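Gripper faults on strap pulls, won't release

graser_540
Posted 18/12/2023
Okay, I need a second opinion before I take this thing apart again. My arm picks up a fabric piece by its black strap just fine, then when I send the open command the jaws stay shut and I get an overcurrent fault. I've had it happen 4 times since I put the new finger pads on, and the last time the arm went ahead with its next move while it was still holding on. Not fun!

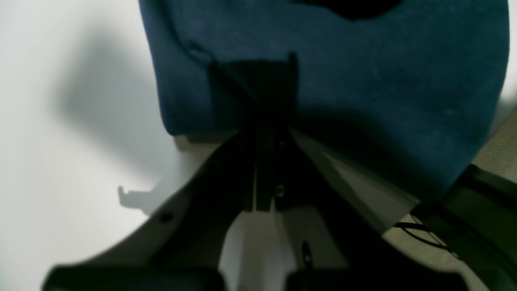
I'm running grip force at 30 percent, same as I have since September. Homing is fine, and it opens and closes all day with nothing in it — it only sulks with a strap between the jaws.

Roseo
Sounds like strap creeping into the center channel and jamming the slide. I'd go back to the old pads and see.

zasotik
Disagree, pads are a red herring. If the arm moves on after a fault, that's your program ignoring the fault bit. Fix that first, before it yanks something onto your hand.

Roseo
Sure, but that doesn't explain why it won't open.

graser_540
You're both kind of right? I never checked the fault bit, I just had a 2 second wait in there (I know, I know). Adding a proper stop tonight, old pads go on after that.

Vlachopoulos
Kill power before you pull the strap out by hand. Mine snapped open on me once and I still have the mark.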